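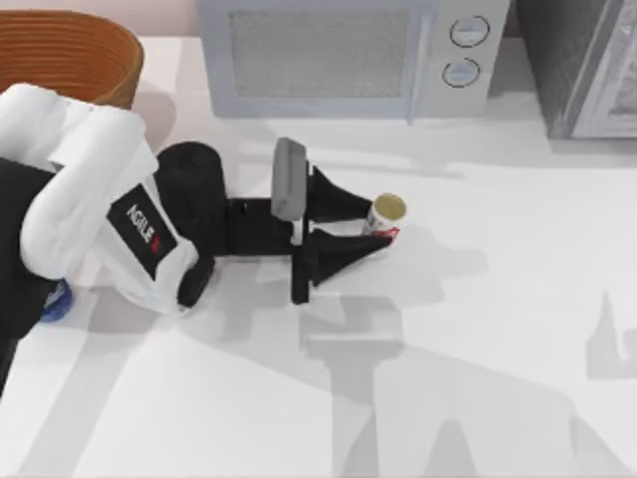

I spent most of Tuesday at Hallent watching a simulated arm do kitchen chores, and I could happily have stayed until midnight. Mei Delacroix runs the planning side, and her team's planner, Plukovis, chews through 2,000 grasp attempts overnight while everyone's asleep. She pulled up the failures first (my kind of engineer!) and we scrolled through them with cold coffee.

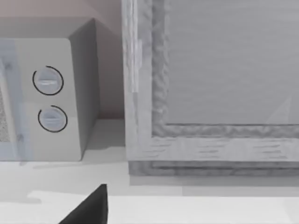 Why bother with a simulator when you could use a real kitchen? A bad plan costs a restart, and Mei can run 60 kitchens side by side.

The perception code is Kazuhiro Kuroda's baby, and he's fussy about it. He moves the lights, swaps the textures, shifts the objects a little – then runs everything again.
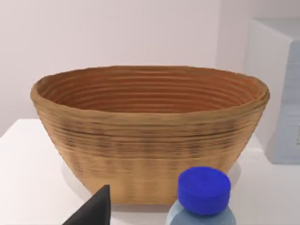

He told me the last release took 12 rewrites of the pose estimator, mostly over one stubborn bug in how it handled shadows. He's already started on the next one.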